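Handout 4 - Staff and stick forms at public celebrations

Read before the session. Bring your notes from the Rind visit. 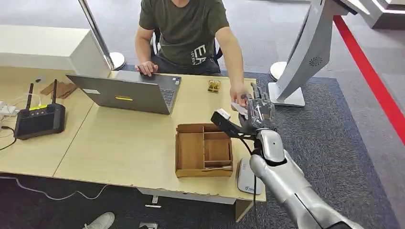 Last time we looked at how village training groups are organized. We now turn to what happens when a form learned in a training yard is shown to guests at a wedding, a harvest fair or a school opening. The movements may be the same, but the setting changes almost everything else.

## 1. Training form and display form

A training form is built for repetition. In the Brindwood school the long staff form has 31 steps, and beginners learn the first nine before they are allowed to turn. It faces four directions and takes no account of where anyone is standing.

A display form is cut down. Most last under two minutes. The performer picks one front, usually the side where the elders or the couple are seated, and drops any step that turns the back to them for long. Low stances are often raised, partly because of clothing. Wedding clothes restrict the knee and the shoulder, so wide strikes become wrist rotations.

Terms to know:

- **Opening salute** - the greeting to teacher and ground. Kept in nearly all display versions.
- **Front** - the side the form is addressed to.
- **Closed circle** - spins done with the weapon kept inside arm's reach.
- **Release** - any throw or change of hands. Left out when children are near.

## 2. Who performs

In the older accounts from Murkeck the performers are hired men from outside the family. Tsehay Zeleke's field notes show a different pattern in the same district a generation later: brides, sisters and cousins who had trained since primary school and asked to perform themselves. She recorded one wedding in August with over 200 guests, where the bride's aunt did the stick form and the bride followed with paired short sticks.

Zeleke is careful about one point. Families gave her several motives at once, including pride in the teacher, a wish to bring girls into the class, and simple enjoyment. She doesn't rank them and you shouldn't either in your essays.

## 3. Space and safety

The Skodness group uses a cleared circle 40 feet across for staff and a smaller one for short sticks. A senior student stands at the edge and can stop the form by calling out. Edged weapons are blunted for display. Compare this with the Brindwood rule, where only the teacher may stop a form.

## Reading questions

1. Which parts of a training form are lost in display, and which are kept?
2. How does the choice of front show who the performance is for?
3. Compare the stopping rules at Skodness and Brindwood.

Written answers, one page, are due 4/14/23. Next handout: drumming and pace.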